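## 3. Collecting the demonstrations

(draft, April 5, 2020. Section 4 still needs the new numbers from Prellgate)

All demonstrations were gathered by hand. No teleoperation, no arm in the loop. The operator holds the gripper, does the task the way they'd do it with their own fingers, and the camera on the tool records. The policy later sees the same kind of view from the wrist of the Marau arm. This is the whole reason for the setup: the same fingers and nearly the same viewpoint at training and at run time, so very little has to be mapped from one body to the other.

### 3.1 Task

Tidying soft toys. The operator works between an open box and the area beside it, one toy at a time. An episode is one pick and one place. Long sequences were tried in February and dropped. People rushed the last few toys and the labels got muddy at the joins.

We picked soft toys on purpose. They deform, they roll, the fur hides the edges, and the same toy looks like a different object when it lands face down. Rigid blocks gave us good numbers in the earlier MacAulay study and then almost nothing carried over to a real room. Toys are also cheap and safe to drop, and operators didn't get precious about them.

Rooms were left as they were. Operators were told not to clear the background, change the bedding or move the chairs. Box position was free as long as the operator could reach it without walking.

### 3.2 Recording

An episode starts when the operator closes the fingers fully and opens them again. This gives a clean mark in the finger signal and we cut on it. It ends the same way. Everything between the marks is kept, including hesitations, regrasps and a fair bit of aimless hovering. Episodes were capped, so each one is up to 1000 frames. Anything that hit the cap was thrown out and not trimmed, as a trimmed episode has no proper ending and we didn't want the model learning to stop in mid-air.

Finger opening is read from the picture and not from an encoder. The pads are blue against black linkages and easy to segment, most of the time. Blue cloth behind the pads is the bad case. We have a fallback that tracks the pivots on the linkages, slower but it doesn't care about pad colour.
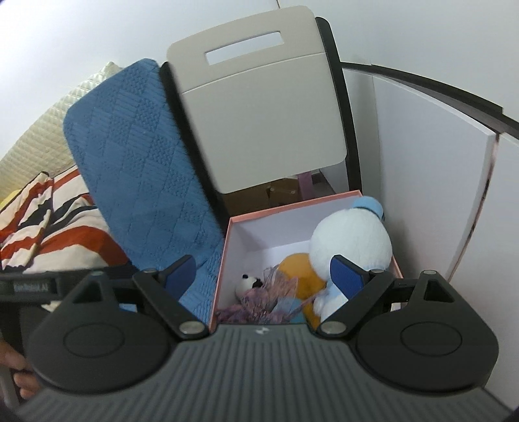
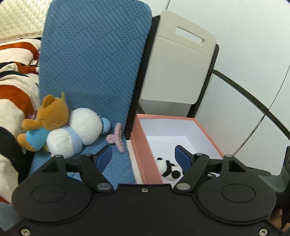 **Figure 2.** Tool camera views from the same collection site. The fingers reach toward a pink box with a small black-and-white panda toy in it; in the first view the box also holds a white duck plush in a blue cap. Blue fabric stands to the left of the box in both.

### 3.3 Instructions to operators

Kept short. Earlier rounds had a long sheet and people read it once, then did what they liked. The current version, more or less word for word:

- One toy per episode. If two come up together, put both down and carry on.
- Move at the speed you'd use with a full cup in your hand.
- Come at the toy from wherever is comfortable. Change the angle now and then.
- Keep your free hand out of the box.
- If you drop it, pick it up again. Don't restart.

The last point matters most to us. Drops and recoveries are the part the policy was missing in the first Sakville runs, where it would close on nothing, lift, travel all the way to the target and open over it quite happily. Demonstrations with a drop in them were under-represented there becuase the operators had been told to redo anything untidy. Bad instruction, ours.

The speed rule is a compromise. Slower motion gives sharper frames and better pose tracking, but operators who go too slow start to pause before each grasp, and the policy picks up the pause. We saw it stand over a toy for several seconds doing nothing. Full cup seems to land people in the right range without a metronome or any kind of feedback light.

### 3.4 Filtering

We kept 1979 episodes and rejected 222. Reasons for rejection, in rough order of how often they came up: camera pose lost, start or end mark missing, frame cap reached, more than one toy moved, hand in front of the lens. Pose loss was mostly in episodes where the tool went deep into the box and the view filled with plain white card. There's nothing to track on in there. A patterned liner would fix it, but then every box in the training set has a liner and no box in anyone's house does. We left it.

Rejection was done by script first and then checked by eye. Shona Nisbet did the pass by eye and wrote up the borderline cases, which are in the supplementary notes. The script was too strict on the end mark and she put a good number back in. Counts above are after her changes.

One thing we did not filter: failed grasps inside an otherwise complete episode. A few reviewers of the earlier paper asked for these to be removed. We tried both ways. With them out, first-attempt grasping looked slightly tidier and recovery fell apart, so they stay. Section 4 has the comparison.

### 3.5 Labels

Each episode gets a start frame, a grasp frame, a release frame and an end frame. Grasp and release come from the finger opening and need no human input unless the segmentation is bad. We also store a short free-text name for the toy, typed by the operator. Spelling is all over the place and the same bear goes by several names. The policy in this paper does not use the text, so it was left raw. Anyone training on it with language should merge the names first.

Known gaps. Lighting is nearly all daytime and indoors. Left-handed operators are scarce. Toys with long loose fibres are hard on the fingers and we have fewer of those than we'd like; operators tended to go round them when given the choice. For the next round at Prellgate the toy order will be set in advance, so the stringy ones get there share.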